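Desktop Repair, Unit 4: Processors and Where They Live
Notes by Katherine Usuga, updated 2019-10-31

Okay, picking up where we left off with the power cables. This unit is the one people get nervous about, and I get it, because the processor is a small square of metal and green board that costs more than most of the stuff around it. Read these notes before lab and bring your Pillwood workbook (the socket worksheet is on page 46).

The socket first. On the Dell board the load lever swings up beside the socket and the metal frame lifts with it. Both should be all the way up before a chip goes anywhere near the board!
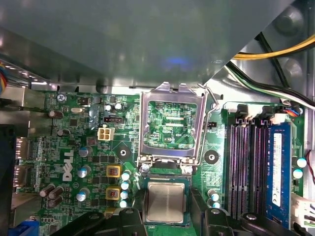

Socket open, lever up, processor just below it.

See the lettering inside the socket? I like having you read the board before you touch it. Half the questions I get in lab are printed right there in white.

Now, the case. Lay the tower on its side, open face up, and give yourself a minute to look around. Find the board, find the drive cage, find the expansion slots at the back, and follow a few of the cables with your eyes. Unplug it from the wall before you reach in, please. I still catch one person every term (you know who you are, August group).
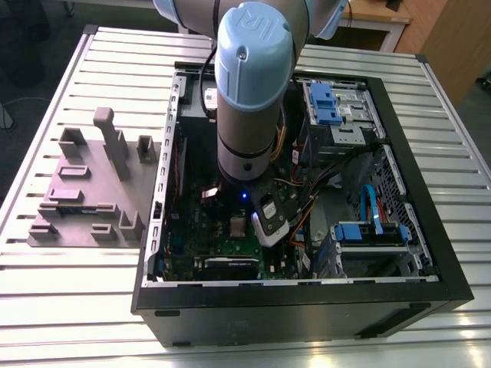 The tower on its side, with the drive cage at upper right.

Cables love to flop over the socket right when you need both hands. Tuck them back first. Chaltu Fikre, who teaches the other section, uses a loop of soft tape, and I just push them toward the drive cage and hope. Her way is better.

Next up is where parts go when they're out of the computer. A bare processor should never be sliding around on a bench with screws and coffee. We use printed holders with a shallow pocket for the chip and slots for the memory, and I've gotten pretty attached to them.

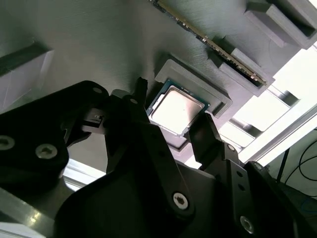 Hold the chip by its edges, always. Thumb on one side, finger on the other, no touching the contacts underneath. When you lower it into the socket, match the marked corner to the mark on the board and let it settle under its own weight. If it isn't sitting flat, lift it straight out and look again. Pushing is how you bend things, and then I get to fill out the Trandby parts form, and I hate that form.

When you take a chip out, it goes right back in a holder. Same grip, same slow hands. Set it down level and let go only once it's in the pocket.
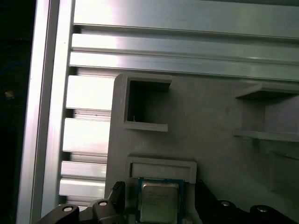

For lab

You'll have 40 minutes per pair. One person works, the other reads the steps out loud, then swap. Write down what's printed near the socket and sketch the lever in both positions. Finished sheets go in the Lemma folder by the door.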